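Braso Dot Journal, after three months of trying to love it
28 June 2024

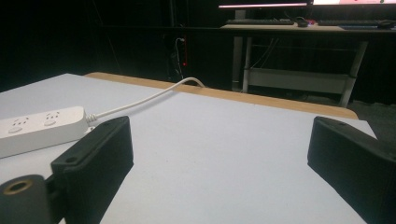
Why I bought another notebook

I write a small blog in the evenings, mostly about books, my balcony tomatoes and the odd train trip, and every post starts on paper. My drafts used to go into whatever pad was on sale. Then a few blogs I read started gushing about the Braso Dot Journal, and since half of those posts ended with a discount code, I rolled my eyes and closed the tab. In April I caved. No code, full price, my own money.

What the maker promises

The sleeve says the paper is "bleed-free with any pen," that it lies flat "from the first page," and that it will "change the way you write." I can tell you now that I write the way I always did, which is slowly and with a lot of crossing out.

The paper

With a ballpoint or a pencil it's nice. Smooth, a bit creamy, easy on the eyes under a lamp. With my fountain pen it ghosts badly enough that I stopped using the backs of pages, and with a brush marker it goes straight through. "Any pen" is a big claim and I don't know who tested it. The Sutter pad I had before cost less than half as much and handled the same ink better.

Lying flat

It does, once you're past the first 20 pages or so. Before that you hold it down with your elbow. The cover has loosened up with use and I like it more now than when it was new.

The extras

There are 7 index pages, a pocket in the back, 3 ribbons and a sheet of stickers. I filled in one index page and then forgot the index existed. Two of the ribbons have frayed. My friend Yu-ting Fang, who runs a travel blog and got hers the same week, melted the ends of hers with a lighter and says that fixed it. I haven't tried. For this price I'd expect the ends to be sealed already.

The pocket is good. Mine is full of ticket stubs and a Mosville library card I should have given back when I moved.

The app

You can scan your pages with an app called Prostura, and the first 100 scans are free. It read my handwriting as "tomato regret" where I had written "tomorrow, repot," so I went back to typing things up myself. After the free scans you pay by the month. I deleted it.

Would I buy it again?

At half price, maybe. If you mostly use a ballpoint and want something that looks good on a desk, you'll probably be happy with it. If you use wet ink, borrow a page from someone first and scribble on both sides. I still have a third of mine left and I'll finish it, in pencil.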